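Skindero: small-object handling set, recording rules and data card

Revision of Aug 11, 2018. Maintained by Po-yen Liao. Replaces the March text entirely. 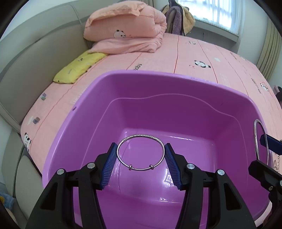 Two hand-held grippers, each with a silver bangle, over a purple basin.

What this file covers

The Skindero set is a collection of short recordings made with hand-held grippers in ordinary homes. This file says how the recordings are supposed to be made, how they are labeled, and what we think they are good for. The last part is shorter than some people on the project would like.

If you only want the folder layout, skip to "Layout". If you plan to report a number based on this data, please read "What we do not claim" first. The March version put that section at the bottom and it was ignored, so it has moved up.

What we do not claim

We do not claim that a policy trained on Skindero is safe to run near people. Nothing in the recording process tests that. A person's hand was on the tool the whole time, and a person's hand is a very good safety system that does not ship with the data.

We do not claim compliance with any published robot safety standard. An earlier draft had the phrase "aligned with industry good practice" in it. Hamidreza Shojaei asked which practice and which industry, got two different answers, and the phrase was taken out. Please don't put it back in your own write-up on our behalf.

We do not claim that "natural home setting" means a representative one. The homes belong to people who agreed to take part, and that is a narrow group. Recordings on beds, tables and counters vary in light and background, which helps a little. It does not make the set a sample of anything.

We do not claim force data. The tools record opening width and camera video. Several readers of the first release inferred grip force from opening width. On a rigid object that inference is weak, and on cloth it is worthless.

Recording rules

The rules below are the ones we check. There used to be a longer list. King-fai Yuen compared it against the recordings and found that people followed the rules that were easy to see on video and quietly dropped the rest. A rule that can't be checked afterward is now listed as advice, further down.

R1. One task per recording. If the operator changes their mind halfway, stop and start again. Do not relabel to match what happened.

R2. The object must be in view when the fingers close on it. Wide-angle lenses make this easier than it sounds, though a basin rim or the tool's own linkage can still hide a small item at the wrong moment.

R3. With two tools, each tool gets its own object entry, even when the objects look alike. Bangles are the usual offender here. Two silver bangles in one basin are two entries, "bangle_a" and "bangle_b", and the letters must not swap partway through.

R4. No faces, no mail, no screens showing personal content. Check the background before starting, including mirrors and windows. Bare hands in view are allowed and must be tagged.

R5. Do not tidy the room to look like a lab. Printed bedding, clothes on a chair and daylight from a window are all fine. Removing them makes the data cleaner and less useful.

R6. Drops stay in. A dropped object is tagged "drop" and the recording continues if the object can be reached safely. We found people deleting drops because they thought the set should look competent. If your copy has a suspiciously low drop rate, ask where it came from.

R7. Minimum recording length is 2 seconds, maximum is 30. Anything outside that range is rejected by the import script with no override.

Advice (not checked)

Approach thin rings and bangles with the finger pads on either side of the band. Operators tend to squeeze harder than they need to. We can't see that in the data, see above, so this is a request.

Put small items in a basin or tray if the surface under them is soft. A bangle on a loose sheet moves when the sheet moves, and then nobody can say what the tool did. The downside is that a shiny basin floor throws glare into the camera. We have gone back and forth on this. The present view is that glare is an honest problem and should be left in, provided R2 still holds.

Take breaks. Siu-fong Yeh, who did a large share of the early recording, says the closing motion gets sloppy well before the hand feels tired.

Labels

Each recording has a task sentence, one object entry per held object, and any tags. Task sentences are written by the operator and then checked by a second person who has not spoken to the operator about it. Where the two disagree, both versions are kept in the label file. Do not average them, pick the shorter one, or run them through something that makes them agree.

Tags in use:

drop – object left the fingers before the operator meant it to
regrasp – fingers opened and closed again on the same object
two_tool – both grippers active
glare – reflection over part of the object or its container
occluded – object hidden for part of the grasp
hand – bare hand in view
unsure – the checker could not tell what happened

The "unsure" tag is not a defect mark. Siu-fong Lau does most of the second checks and uses it more freely than the rest of us, and on the recordings we went back over together, Lau was usually right to. Filtering out every "unsure" recording gives you an easier set and a better score. If you do that, say so.

Material labels such as "metal" or "glass" are the operator's word. A thing that looks like silver may be plated or painted. We label color and shape first, and material only when the operator owned the object and wrote it down.

Size

This release holds 1495 recordings. Around 500 of them use two tools. The two-tool figure is hedged on purpose: in some early recordings the second gripper is present and barely moves, and the checkers did not agree on whether that counts as active. They carry the tag "unsure" next to "two_tool".

Layout

skindero/
 recordings/ one folder per recording
 labels/ one text file per recording, same name
 splits/ train.txt, held_out.txt
 rules/ this file and the older ones
 rejected.txt names and reasons, no video

Each recording folder contains one video per tool and one opening-width file per tool. Times are shared between tools in the same recording. They are not shared across recordings, so don't sort the whole set by clock time and expect it to mean anything.

Splits

The held-out split is by home. A home that appears in train.txt does not appear in held_out.txt. Random splits over this data leak badly – the same sheet, headboard or curtain turns up again and again, and a model can learn the room instead of the task. The Brenemau loader makes a random split by default. Turn that off. We asked for the default to be changed and were told that users prefer it.

Tools

Recordings were made with hand-held parallel grippers with ridged finger pads. Pad color varies and has no meaning in the labels. The pads wear. We replace them when the ridges no longer catch a fingernail, which is a crude test, but the one written into the Zapata build notes relied on the operator's opinion and gave a different answer each time.

The lens is wide, and corners go dark. Straight edges near the border bend. Correct for it if your method needs that, and keep the raw video if you publish a derived set.

Consent and removal

Every home has a signed form on file. A household can ask for its recordings to be removed at any time and doesn't need to give a reason. Removed names go into rejected.txt with the reason "withdrawn" and nothing more. If you hold a copy, check that file before each new piece of work. We know most people won't, and we have no way to make you. It is still a condition of use.

Known problems

Opening-width files from the oldest tools drift. The zero point should be taken from the first fully closed moment in each recording, where there is one. Where there isn't, treat the absolute value as unknown.

Some task sentences say "put away" for an action that only lifts the object. They date from before R1 was enforced. We are fixing them by hand and it is slow.

The object names are in English even where the operator spoke something else while recording. "Bangle", "bracelet" and "ring" were used loosely in the first batches and the difference can't always be recovered from video.

A conversion script for the Brenano format exists and is not ours. It drops the second task sentence without warning.

Changing the rules

Send a proposal to Po-yen Liao with at least one recording that the current rule gets wrong. Proposals that argue from principle alone go to the bottom of the pile. R3 and R6 both came from somebody showing us a recording. The old "best practice" section came from a meeting, and it has been deleted.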